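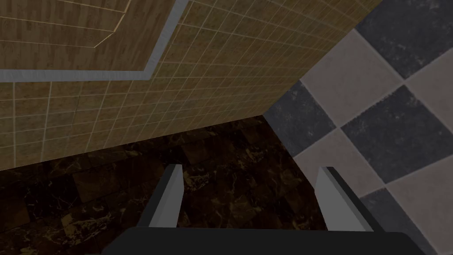 Our school robotics club has used the Rorno simulator since February, and I'm reviewing it for other clubs that can't afford an arm for every student. The license cost us $136 for the year. It comes with a kitchen, a workshop and a set of floor materials you can mix. Our practice room has a checkerboard floor, dark marble and small brown tiles, and with the view looking past the open gripper fingers the grout lines give students something to judge angle by. The textures are better than I expected at this price.

Setup took 2 evenings. The installer failed on our older laptops until we turned off shadows, and the manual doesn't mention that setting. After that it ran well enough. A batch of 200 short runs finished during one club meeting.

Grasping is the weak part. Small objects slide out of the fingers at low friction values, and the default is too low. We raised it and saved our own settings file. Students who had used Grikness before found the Rorno menus slow, but the scripting is easier to read.

The free version stops at 1,000 saved runs. We hit that before the Ondrejka Cup and had to delete old ones.

I would buy it again for a beginner group. A team that mostly works on grasping should try Grikness first.

Filed under: Club Gear > Software > Simulators

Home | Reviews | Build Logs | Events | Contact

Related reviews
Destard starter arm, second look
Grikness for classrooms
Packing list for the Ondrejka Cup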